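Aus dem Rundbrief der Einkaufsgemeinschaft Pultberg

Obst und Gemüse ab Juli ohne Einwegbeutel

Die Einkaufsgemeinschaft Pultberg stellt die Ausgabe von Obst und Gemüse um. Ab der ersten Ausgabe im Juli werden keine dünnen Plastikbeutel mehr bereitgelegt. Das hat die Mitgliederversammlung im Mai beschlossen, mit 27 Stimmen bei 11 Gegenstimmen. Da es seither viele Rückfragen gab, fassen wir den Stand vom 14. Juni 2021 zusammen.

Im vergangenen Geschäftsjahr haben wir 1.926 Euro für Verpackungsmaterial ausgegeben. Der größte Teil davon entfiel auf Knotenbeutel von der Rolle, der Rest auf Papiertüten und Klebeetiketten. Matěj Tichý, der den Einkauf betreut, hatte die Beträge auf der Versammlung vorgelegt und vorgeschlagen, die Knotenbeutel nicht mehr nachzubestellen. Ein zweiter Vorschlag, nämlich zehn Cent pro Beutel zu verlangen, fand keine Mehrheit. Mehrere Mitglieder wandten ein, dass die Abrechnung an der Ausgabe ohnehin lange dauert und ein weiterer Posten auf dem Zettel sie nicht schneller macht.

Für die Umstellung haben wir 100 waschbare Netze aus Baumwolle angeschafft. Sie liegen in zwei Größen am Eingang und werden gegen ein Pfand von zwei Euro ausgegeben. Wer ein Netz zurückbringt, erhält das Pfand zurück oder nimmt ein frisches mit. Das Leergewicht ist auf dem eingenähten Schild angegeben und wird beim Wiegen abgezogen. Eigene Netze und Dosen sind weiterhin willkommen. Bitte wiegt sie vor dem Befüllen an der kleinen Waage neben der Tür und schreibt das Gewicht auf das Gefäß.

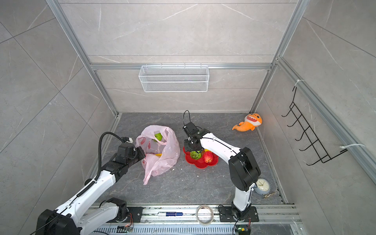
Nicht jede Ware verträgt die lose Lagerung gleich gut. Äpfel, Zitronen, Orangen, Zwiebeln und Kürbisse kommen ohne Verpackung aus. Salat und Kräuter werden dagegen schnell welk. Cecilia Abubakari hat im Frühjahr mehrere Möglichkeiten ausprobiert und empfiehlt, Blattgemüse in ein feuchtes Tuch einzuschlagen und zu Hause sofort in das Gemüsefach zu legen. Möhren und Radieschen halten länger, wenn das Grün vor dem Einlagern abgedreht wird. Pilze geben wir weiter in Papiertüten aus, ebenso Feldsalat und Spinat.

Beim Lagern zu Hause kommt es außerdem darauf an, was nebeneinander liegt. Äpfel und reife Bananen geben Ethylen ab, ein Gas, das andere Früchte schneller reifen lässt. In einer geschlossenen Tüte sammelt es sich. Das ist nützlich, wenn eine harte Avocado oder eine Kiwi nachreifen soll, und ungünstig bei Gurken, Brokkoli und Salat. Tomaten verlieren im Kühlschrank an Aroma und gehören in eine offene Schale. Kartoffeln brauchen es dunkel und kühl und sollten getrennt von den Zwiebeln liegen.

Vorhandene Knotenbeutel müssen nicht weggeworfen werden. Saubere Beutel lassen sich mehrfach verwenden, solange sie keine Löcher haben. Mit lauwarmem Wasser und etwas Spülmittel auswaschen, umgedreht über eine Flasche hängen und ganz durchtrocknen lassen. Beutel, in denen rohes Fleisch oder Fisch lag, bitte nicht wieder für Lebensmittel benutzen. Für die Biotonne sind Plastikbeutel nicht geeignet. Das gilt in Pultberg auch für solche, die als kompostierbar verkauft werden.

Die Restbestände aus unserem Lager, einige angebrochene Rollen, gehen an den Flohmarkt am Hrubý-Platz. Felista Chege holt sie dort nach der Juniausgabe ab, wenn sie nicht gebraucht werden, und nimmt auch alte Stoffbeutel an, die noch heil sind. Sie werden gewaschen und am Eingang zum Mitnehmen aufgehängt. Pfand fällt dafür keines an.

Noch offen ist, wie wir mit vorverpackter Ware umgehen. Der Hof Drillisora liefert Beeren bisher in Kunststoffschalen mit Deckel. Wir haben nach Holzspan oder Pappe gefragt. Der Hof ist grundsätzlich dazu bereit, muss aber zuerst seine alten Schalen aufbrauchen, sodass sich in dieser Saison vermutlich wenig ändert. Beim Trockensortiment von Ekitz bleibt es vorerst bei den großen Papiersäcken, aus denen wir selbst abfüllen. Schraubgläser für Linsen, Reis und Haferflocken bringt bitte jeder selbst mit.

Die ersten beiden Ausgaben im Juli beginnen wegen der Umstellung eine halbe Stunde früher. An beiden Terminen steht Anežka Trnka am Eingang, gibt die Netze aus und nimmt das Pfand entgegen. Bitte haltet dafür Kleingeld bereit, wir können große Scheine an der Tür nicht wechseln. Die Netze wäscht bis auf Weiteres Branislav Lukáč. Gesucht wird noch jemand, der ihn ab August jede zweite Woche ablöst. Wer eine Waschmaschine mit 60-Grad-Programm und etwas Platz zum Aufhängen hat, trägt sich in die Liste am schwarzen Brett ein.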